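Chisholm bench notebook, simulation cell
July 15, 2024
Entry by W. Birkett. Read and countersigned by J. Lacerda.

Subject: protective stop not armed after scene reset, drawer task, Killetti kitchen

1. Status

Drawer task suspended in simulation. Transfer of the current Wondby controller build to the physical arm is on hold until the items in section 6 are closed. The hold covers all tasks on the bench, including those which have shown no fault.

2. What was being run

The overnight batch was the drawer-pull task in the Killetti kitchen, executed in Prusent with the standard parallel gripper model. The batch consisted of 32 episodes, each beginning with a full scene reset. Controller settings were carried over from the previous batch without change. The contact force limit was set at 50 N, with the protective stop expected to trip on the first filtered sample above that value.

3. What happened

Four episodes ended with the contact force above the limit and no stop recorded. In the worst of them, the wrist lost its approach orientation on leaving the home pose and went toward the white door in place of the drawer. The log shows first contact at step 1260. From there the commanded velocity was held and the force climbed until the episode timed out. The controller reported its state as "normal" throughout, and the batch summary listed the episode as an ordinary task failure. It would have been passed over if the force trace had not been plotted for another purpose.

The wrist camera record from the same session was reviewed this morning alongside the trace.

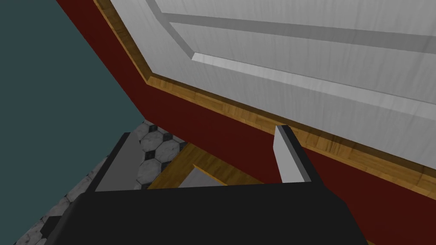 Jeferson Lacerda objected at this point that the orientation error and the missing stop should be entered as separate faults. A wrong target is a planning matter and will occur again in some form, he noted, whereas a stop that does not trip is a safety matter whatever the arm happened to be doing at the time. He asked that the severity be set by the second and that the first not be used to explain it.

The objection is accepted. The faults are entered below as A and B.

4. Fault A: target pose

The planner takes the grasp target from the scene graph by handle name. After a reset the handle names are reassigned, and the lookup can be served from a cache filled before the reset. In the affected episodes the planner received a position from the new scene and an orientation from the old one. The resulting approach is tilted, and in the worst case it ends nowhere near the drawer.

Clearing the cache by hand before each reset gave correct targets in every repeat tried today. That is a workaround only. The proper change is to key the lookup on the scene instance, and it belongs in our own planner code and not in Prusent.

One further point for whoever takes this on. The approach height is computed from the cabinet front and not from the handle itself, so a small pitch error leaves the fingers low against the panel with the knobs still out of reach. An episode of this type creates little force and will never trip a stop, armed or not. It needs a check of its own. 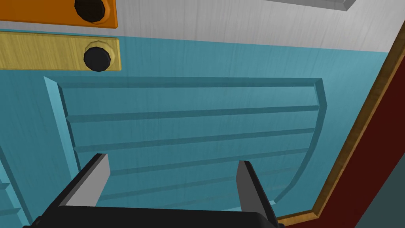
Fig. 2. Wrist view, fingers apart at the grooved teal panel. Knobs at upper left.

5. Fault B: protective stop

The stop is armed by a message sent when the controller enters its ready state. Since the Wondby update installed in November, a scene reset no longer takes the controller out of ready. The arming message is therefore sent once, at the start of the batch. The reset clears the armed flag along with the rest of the contact state, and nothing sets it again.

By this account the stop was unarmed in every episode after the first, and the episodes listed in section 3 are only those in which the limit was exceeded. Forces in the remainder stayed below the limit without help from the controller. They must not be cited as evidence that the stop works.

To confirm, the flag was printed at the start of each episode in a short repeat batch. It read true in the first and false from then on. With the arming message sent by hand after reset, a deliberate push against the cabinet front tripped the stop on the expected sample.

The physical arm has its own hardware stop, which does not depend on this flag. The software limit is nevertheless the one we rely on for light contact, and the hardware threshold is set considerably higher. An operator guiding the arm near a closed drawer would have had less protection than the bench procedure states.

The drawer approach was then rerun with the cache cleared and the stop armed by hand. Target position and orientation agreed with the scene graph.

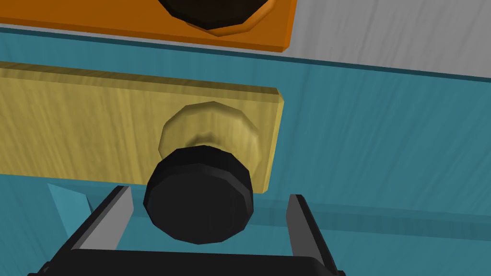

Does the arming fault also affect sessions on the physical arm?
It can, if the session uses the software reset between trials. A full power cycle sends the arming message again, and sessions begun that way are protected until the first software reset.

6. Actions

W. Birkett: send the arming message on every reset, and refuse to start an episode if the flag reads false. The refusal is to be a hard error with its own log code.

J. Lacerda: change the handle lookup to use the scene instance. Add the low-approach check described in section 4.

W. Birkett: add the peak contact force to the batch summary, with any value above the limit listed separately from task failures.

Both: review physical arm sessions since the November update and mark those in which the software reset was used. Session sheets are in the gray binder. Some have no reset column filled in and should be treated as affected.

The push test against the cabinet front is to be repeated after the changes are merged, at the beginning, middle and end of a full batch, and the traces attached to this entry.

7. Open points

Reason for the change in reset behavior in the Wondby update is not known. The release notes have been read and do not mention it. Query sent, no reply as of this entry.

Peak force in the worst episode is not recorded here. The contact solver was saturated and the figure in the log should not be quoted.

Batch data retained on the bench drive under the drawer task folder. Do not overwrite.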